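Plutarmont Trays and Tableware: Frequently Asked Questions

Product support > Table service > FAQ
Page maintained by Muchen Shi. Revised 31 March 2020.

What does a single place setting consist of?
One tray, one plate, one cup and one utensil. Napkins are ordered separately under Nadance linens.

Can the plate and the cup share a tray?
Yes. Set the plate in the middle first and put the cup in the space left at a corner. A cup placed first tends to end up where the plate rim needs to go.
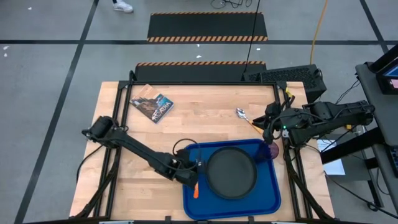
Blue tray with round black plate and purple cup; spoon and book still on the table.

Which side does the cup go on?
The upper right for most users. Reverse it for left-handed users and note the change on the setting card.

Are the trays safe on an unfinished wood top?
Yes, provided the underside is dry. Water held under a tray will mark oiled maple or beech within hours. Wipe the tray before setting it down and lift it to move it. Grit under the base scratches the finish.

Where should the utensil be placed?
Parallel to the plate, with the handle toward the user. On the smaller trays there may be no flat space left beside a large plate. A slim piece can then lie diagonally against the raised rim, like the orange and white one along the inner edge of the blue tray, and it will still clear the plate in most cases. Heavy serving spoons should stay off the tray.
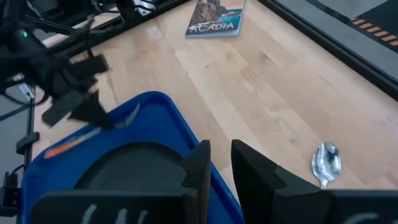 Reading material is a frequent cause of spills at shared tables. Our guidance is to leave a clear strip of tabletop on all sides of the tray. A paperback the size of the ACADIA one can stay on the table if it lies beyond the tray and does not touch the rim. Hardcovers and binders go on the shelf.

Can the trays go in a commercial dishwasher?
Yes, top or bottom rack. Stack them only after they are fully dry.

What is the minimum order?
89 trays per color. Orders of 2000 or more ship on pallets from the Becerra warehouse.

Who handles replacements?
Guadalupe Ledesma, table service desk, extension 285.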